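Category: Home & Garden Guides › Wood Care › Finishing

We use cookies to remember your settings and see which guides get read. By carrying on you agree to this. Manage cookies

Section 4: Oiling your table for the first time

Okay, you've unpacked the top, bolted on the legs (Section 3 if you skipped ahead – I know some of you did) and the thing is standing on its own. Now comes my favorite part! I've oiled every table in my house with the Stadimex kit, including one I bought secondhand in Lirnstead that looked like somebody had been fixing bikes on it, and I still get a kick out of the moment the grain comes up.

These steps are for bare or sanded-back wood. If your top still has varnish on it, the oil will just sit there in a sticky film and you'll be cross with me. Strip it first, using Section 6, and come back.

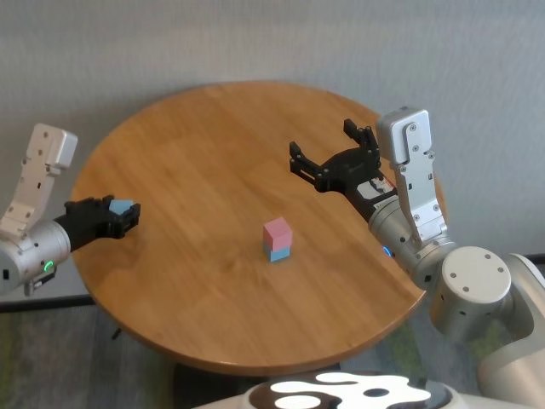
Before you open the can, get your stuff together. You'll want the oil, the Bomport pads (the white ones, not the green, which are for scrubbing), a pile of old cotton T-shirts, gloves, and a metal bucket with water in it. The bucket isn't optional, and I'll get to why in the caution further down.

Getting the surface ready

1. Open a window. The oil smells like walnuts and paint, and it hangs around.

2. Sand the whole top with 400 grit, going with the grain. Go easy near the rim, where it's so tempting to lean on the block and round it over more on one side than the other.

3. Vacuum up the dust with the brush head, then wipe with a barely damp shirt. Let the top dry for an hour.

4. Run your bare hand over it. Anything that feels fuzzy gets another light pass with the paper.

Note: a damp wipe raises the grain a little. That's normal, and it's why step 4 comes after step 3 and not before. I had them the other way around in the old version of this guide and got some very polite emails.

Putting the oil on

5. Shake the can, then stir it anyway. The Gosling tint settles hard at the bottom, so if you bought the tinted oil, stir until the stick comes up clean.

6. Pour a puddle as big as a coffee saucer into the middle of the top and spread it outward with a white pad. Long strokes, with the grain, even on a round table – circles feel natural but they leave swirls you'll only see at breakfast, when the light comes in low.

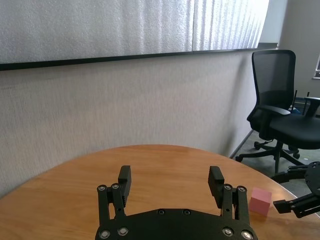 7. Keep the surface looking wet for 16 minutes. Thirsty patches will go dull, so feed them a bit more as they show up. I put the radio on and wander back and forth.

8. Wipe off everything that hasn't soaked in. Everything! Use a clean shirt and keep swapping to a dry bit. If the shirt drags, you waited too long; put a few drops of fresh oil on the pad, loosen the sticky area and wipe again right away.

9. Do the rim last, then the underside. Yes, the underside too. One thin coat is plenty, and it helps keep the top from cupping when the weather changes.

CAUTION: Oily rags can heat up and catch fire all by themselves. Don't ball them up and don't drop them in the kitchen trash. Put them straight into the bucket of water, then lay them out flat outdoors, away from anything that burns, until they're stiff. After that, check how your town wants them thrown out.

Waiting (sorry)

10. Leave the table alone for 24 hours. No mugs, no mail, no cat if you can manage it. 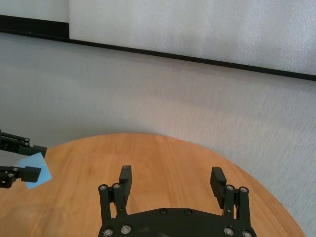

11. Rub the surface lightly with a dry white pad and repeat steps 6 to 9. You'll use far less oil on the second coat, maybe half.

12. Give it another 24 hours before a third coat, if you want one. I do three on a dining table and two on anything that mostly holds a lamp.

You can eat at it gently the day after the last coat, with placemats. Full hardness takes longer, so hold off on hot dishes and wet cloths for 23 days. I started mine on a Monday in May and marked the end on the kitchen calendar, or I would have lost track completely.

If it still feels tacky after two days, there was too much oil left on top. Warm the room up, rub the table down with a dry shirt, and give it one more night before you try anything stronger. The fix for stubborn spots is in Section 7, along with water rings and candle wax.

Get new guides by email, once a month. Enter your address to sign up. Unsubscribe any time.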